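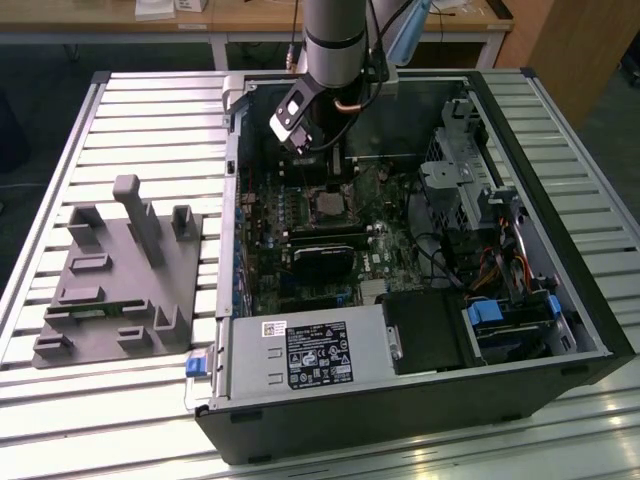

Delwyn McKinnon wrote in to say my old entry on lucky losers was wrong, that a lucky loser is a player who lost in the last round of qualifying and gets in anyway, and that I'd mixed it up with the alternate list. She's right! I've rewritten the whole thing, so what follows is the entry as it should have been.

Lucky loser (tennis)

A lucky loser is a player who loses in the qualifying event of a tennis tournament and still ends up in the main draw, because somebody who was already in the main draw has pulled out. The name sounds a bit rude, I know. It gets shortened to LL on the draw sheet, in little brackets next to the name, the same way a qualifier gets a Q and a wild card gets WC. If you follow the smaller tournaments the way I do (too closely, my family would say) you start looking for those two letters before you look at the seeds.

How it works

Most professional tournaments have a qualifying draw that's played just before the main one. Win all your qualifying matches and you're in. Lose in the final round of qualifying and you're out, unless a main draw player withdraws after qualifying has started, usually with an injury or an illness. Then a spot opens up and has to be filled before that player's first match. Once the first ball of that match has been struck it's too late, and if the player quits after one game the opponent simply goes through.

The spot goes first to the players who lost in the final qualifying round. If there aren't enough of those around, it moves on to the ones who lost a round earlier, and so on down. Within each group it goes by ranking, although at a lot of events there's a random draw among the top few names, so that the highest ranked player doesn't know for sure they're next. I love the random draw. The thinking behind it is that a player with a guaranteed spot might not try very hard in that last qualifying match, and I can see it, having once watched a final qualifying set go by in the time it took me to eat a sandwich.

Signing in

You don't get the spot just for having lost at the right moment. You have to sign in as available, by a set time, and be ready to play at short notice. At the Jaller Open, the indoor event I've been going to every February, the sign-in sheet used to sit on a clipboard outside the referee's office, and you'd see players in full kit sitting on their bags near it, stringing out a cup of coffee. Some of them sit there two days and go home. It's a strange sort of work, warming up for a match that may never be scheduled, and you have to book your flight out without knowing whether you need it.

Difference from an alternate

This is the part I got wrong. An alternate is somebody who was next on the entry list before qualifying began, and who gets moved up if there's a withdrawal in time. A lucky loser has played qualifying and lost. In doubles, where plenty of tournaments have no qualifying at all, it's alternates who fill the gaps, and that's how I got myself in a tangle, since I mostly watch doubles.

Seeds and byes

If a seeded player withdraws late, the lucky loser goes into that exact line of the draw. The seeding doesn't come along, but the bye does, if there was one. So you can lose your last qualifying match and wake up in the second round! People grumble about this every single year. Huia Hapeta, who I normally agree with, thinks the bye ought to be handed to another player, and we've had this out over more than one lunch.

A club example

The best run I've seen in person was at the Menix Classic, which is a tiny tournament, 800 seats and a tea tent. Teresa Corrigan lost her final qualifying match in straight sets, got called up with her shoes already packed, and went on to reach the semifinals, where she had to play the same woman who'd knocked her out of qualifying. Corrigan took that one in a third-set tiebreak, 8 points to 6, and then lost the final. I had a seat behind the baseline and no voice left by the end.

Prize money and points

A lucky loser earns main draw prize money and ranking points from the round reached, in place of the qualifying check. At Menix that year a first-round loser took home $312, so let's not get carried away.

Last updated May 27, 2021. Corrections welcome, Delwyn's especially.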